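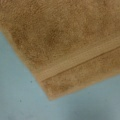 Folded tan towel on a pale surface.

Section 13. Buying concert tickets in the Zumar app

Zumar says this takes 2 minutes. Allow more on a sale day.

1. Sign in before the sale opens. The app promises to keep you signed in, but check.
2. Open the show page and tap Join Queue once. Reloading sends you to the back.
3. Pick your seats. "Best available" means whatever Zumar picks, so look at the map first.
4. Pay, then save the order number.
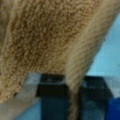 Tan fabric with a tufted texture.

Note: The queue number is an estimate. At the Kukness tour sale in March it sat at 3,762 through two app restarts, whatever the progress bar claimed.

Caution: A "date coming soon" banner is no booking. Don't pay for flights or a hotel until the venue lists the show.

Related
Reisinger Hall: seat map and entry rules
Wasetti fan club presale codes
Refunds for postponed shows

13 shares | 2 comments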